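Open day at the Lustgate paper mill

May 26, 2019

The mill at Lustgate opens to the public twice a year, once in spring and once in December. I missed the winter one because the road over from Dultness was shut, so I booked early this time. Tickets were free but you had to choose a slot, and mine was 9 in the morning. The car park is on the far side of the river and it is an eight-minute walk back over the footbridge, so allow for that.

The mill has belonged to Stenora for as long as most people in the valley can remember. It makes plain office paper, envelope paper and a heavier grade for folders. There is one paper machine, made by Nieminen and rebuilt several times, and a smaller line for cutting and packing. The tour takes in both, plus the pulp hall and the store.

We started in the pulp hall. Bales of dried pulp come in by lorry and go up a conveyor into a large tub of water, where they are broken up. It smells a bit like wet cardboard and the floor is slippery, so the mill lends out boots. Mine were a size too big. The guide stirred a bucket of the finished pulp and let us put our hands in. It is far thinner than I had expected, close to milk.

The machine hall is the main thing to see. The wet end is open and you can watch the pulp spread out over the moving mesh, with the water draining away underneath. After that the sheet goes through the presses and then into the drying section, which is closed in by a hood. It is very warm along there. Ear defenders are handed out at the door and you cannot hear the guide at all, so the talking is done beforehand in the corridor. I would have liked longer at the far end, where the finished paper is wound on to the reel, but the next group was already waiting.

Recycling came after the machine hall. Lustgate takes back used office paper, and part of the talk was on how it is sorted. Printed sheets are fine, and so is handwriting in marker. Staples are removed by magnets and screens later on. Plastic windows and sticky notes cause more trouble, because the glue gathers into lumps and leaves spots in the new sheet.
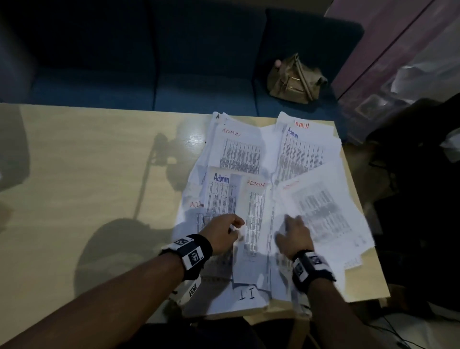 Printed tables with handwriting at the top, all on white paper.

White office paper is worth the most to the mill because it needs the least cleaning. Ink is taken off by blowing air through the pulp, so that it floats up in a grey froth and is skimmed away. There was a small glass tank to show this and it worked well. The froth goes off to be dried and burned in the boiler, which supplies some of the steam for the drying section. I asked how many times the same fibre could go round and was told it gets shorter on each pass, so new pulp has to be mixed in.

The last part was the cutting line. Reels are slit, cut to size and wrapped in packs, then stacked on pallets and moved to the store. The store held 672 pallets on the day, according to the board by the door, and it did not look full. 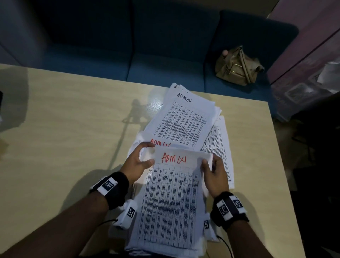

Getting there and practical points

The bus from Dultness stops at the mill gate but there are only 2 on a Sunday, so check the return time before you set off. The tour itself has a lot of stairs, and the walkway in the machine hall is open metal grating. Wear flat shoes even if you plan to borrow boots. Children under 8 are not let into the machine hall and there is nothing much for them to do outside it. The canteen was open for tea, soup and rolls, and took cash only.

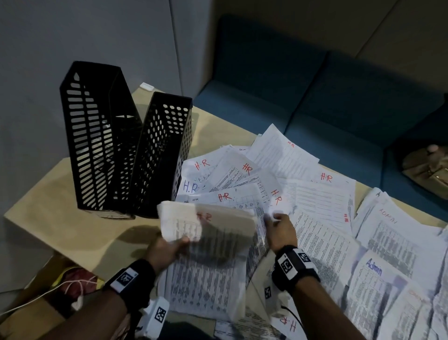
The mill shop is by the gate and sells offcuts by weight, and I came home with more than I needed. There were also seconds from the folder line, in buff and a dull green, at half the usual price. The plain white is the ordinary office sort, good for lists and rough work, and loose sheets of it soon spread if you have no box to keep them in – they can cover most of a table, as they do in the photo, right across to the side with the blue bench. I bought a flat box for mine as well. The shop stays open until the last tour has finished, and bags are extra. The next open day is in December and booking is through the mill office.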